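Print this page
E-mail this page

October, notebook, slab joints, access road

Started at the south end at 7:40 with Demetrius. Keisha Oyelaran has the old pour sheets from the Jindanberg office and is typing them up, so panel numbers below are mine for now and will have to be matched to hers.

The job is the joint sealant. Delacroix wants to know whether we reseal the whole length or only the longitudinal lines. Panels are concrete, large, square. Chainage taken with the wheel from the south gate: 0 to 1,328 ft is the first contract, from there to 2,089 ft the second. The change in mix is hard to find on foot. Demetrius thinks he can tell by the broom finish. I can't.

Transverse joints, first contract: sealant hard, pulled away from one face in places. A putty knife goes in to the handle at panel 33. No spalling worth writing down except at the two corners by the drain, and those were patched before my time.

Longitudinal joints: better than I expected on the curb side, worse toward the middle. Grass roots in the back of the curb. Grounds people to be asked before we cut anything.

Tried the Riltar gray on a short length of joint near the gate. It skins over fast and drags under the tool. Etine is slower and sits flatter, but the tubes cost more and the supplier only sells by the case. Left both to cure.

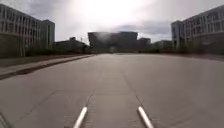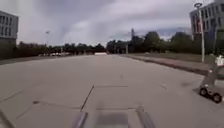 Demetrius Rosenthal wants a backer rod one size up for the middle joints. I measured the gap again after lunch and he is right, the rod we have drops straight through. Ordered two rolls.

Still to do:
- pull the test lengths and see which one tears first
- get the real panel numbers from Keisha
- ask Delacroix whether stains count as defects under their form, it has a box for it and no definition
- new blade for the joint saw

Saw is back in the cage, top shelf. Key is with Keisha.

Print this page
E-mail this page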